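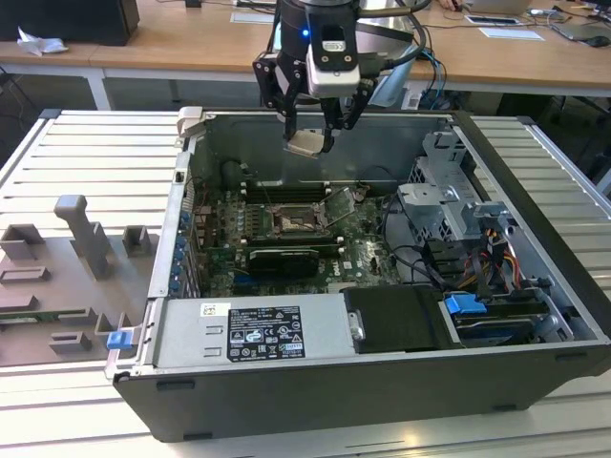 3.2 The disassembly cell

6 min read

Figure 3. The Plurkar cell, with the gripper holding a small beige part over the open tower. The fixture tray is at left.

The cell stands in the shared workshop at Dundholm, on a slotted aluminum table that we won by asking for it first. Desktop towers lie on their side with the side panel off, so that everything worth reaching can be reached from above. Everything else we left to future work, a section that has grown steadily.

The Dell tower in Figure 3 has its CPU socket empty and the metal cover flipped open. The power supply runs along the near side of the case, and the drive cage takes up the right. Loose wiring is the hard part. Our planner treats a cable as a thin rigid box, a view of cables that no cable has ever shared.

Small parts are gripped between two fingers and placed in the grey tray, whose blocks and cutouts we drew ourselves and then redrew. The wrist camera corrects the approach before the fingers close. Over 600 grasp attempts we logged 14 in which the part was dropped inside the case, and 9 of those ended with a person and a flashlight. The full log has 2,574 entries, many of them reading "paused, compressor next door."

Comments (2)

Our makerspace tried this at Hjaltested. The cables won.

Is the tray file available? Section 5 says "on request" and I am requesting.

Related

Low-cost fixtures for mixed computer scrap
The Esbridge bench arm: notes after one year
Planning around cables that move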